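Buying a bench arm: questions we get asked

Who is this page for?
Anyone at Mellstead or Plunddale who has been told there is "a bit of money left" for a robot arm and has until December to spend it.

How much should I put in the budget?
Take the price of the arm and keep going. The quote from Desmet covers the arm and its base. The gripper is a separate line, and so are the mounting plate, the spare cables and the delivery, which is priced as though the thing were coming by swan.

Is there a rule of thumb for extras?
Put 1,000 aside for fixings, trays and small parts. You will be asked what the small parts are. Write "small parts".

How long does it take to arrive?
Rornico says five weeks. Allow seven, and then find out who has the key to the loading bay on a Saturday.

Can we share one arm between both sites?
You can share the cost. The arm itself travels badly, and each move means bolting it down and setting it up again. Dirk Schouten has done it three times and would rather not discuss it.

Do we need special furniture?
Less than the catalogue suggests. Drawers, a sliding door, a tray and a couple of coloured cubes will keep an arm busy for a good while.

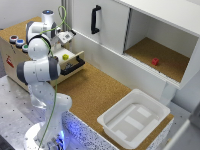
Do budget for a solid plate with a proper grid of holes, though. Clamping an arm to a desk is a false economy, and it's hard on the desk.

Can I buy the gripper later?
Yes, if you enjoy owning a very expensive pointer.

Who signs the order?
Your budget holder, then Dirk. Send him the full quote, including page two, where they keep the delivery charge.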